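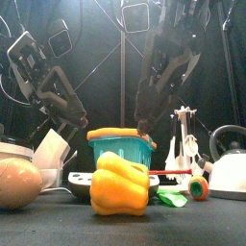
Slide 1. Household objects and toy food on a black tabletop, with a teal basket near the middle.

Clearing Out a Family House: Notes for the Friday Evening Talk

Good evening. Thanks to the Tapia branch library for the room. I have 40 minutes, then questions. The handout is by the door. Take one for whoever is going to help you.

I worked for an estate clearance firm, Prelent, before I went out on my own. Most of what I'll say tonight comes from houses where one person lived for a long time and the children live somewhere else. If your situation is different, some of this won't fit.

Slide 2. Before you touch anything

Find the papers first. Will, deed, insurance, car title, tax returns, military discharge papers. Look in the freezer, in cookbooks, in coat pockets, taped under drawers. I once found a savings bond inside a sewing machine case.

Put the papers in one box and take that box out of the house the same day.

Change the locks if keys have been handed out over the years. Call the insurance company and ask what happens to the policy when the house is empty. Many policies change. People find this out after a pipe breaks.

(Pause. Someone usually has a story about a pipe.)

Slide 3. Where to start

Start with the bathroom. It's small and you can finish it. Then the linen closet, then the kitchen. Leave photographs for last. If you open a photo album on the first morning you have lost the day.

Kitchens take longer than people plan for. The last full one I did, in Peltaneck, had 50 mixing bowls and casserole dishes in it. The family wanted 4 of them. Ask each person what they want before the sorting starts, in writing, with a deadline.

Slide 4. Sorting

Keep, sell, donate, throw out. Use a different room for each if you can. Colored stickers fall off. Masking tape and a marker work fine.

Don't make a "maybe" pile. If you must, give it one box with a lid.

Toys come up a lot. Grandparents keep them for visits, and then the grandkids are in college. Old painted toys should be checked for lead before you give them to a child. Thrift stores can turn down anything with missing pieces, so call ahead.

Slide 5. What things are worth

Less than you think, in most cases. China sets, dark dining room furniture and pianos are hard to sell. Tools, cast iron, costume jewelry and good lamps move quickly. I use a listing program called Vumance to keep track of what has gone where. A notebook does the same job.

Get two opinions on anything you think is valuable. Don't take the first offer from the person who also wants to buy it.

Slide 6. Family

(Slow down here.)

Arguments are usually over small things. In one house it was a potato peeler. Take turns picking, and draw numbers for the order. Spouses wait outside for the first round.

Slide 7. Timeline

For a three-bedroom house, plan on 7 weekends. February is a good month to book a dumpster. Spring is not.

Questions. If nobody starts, bring up paint cans and old medicine.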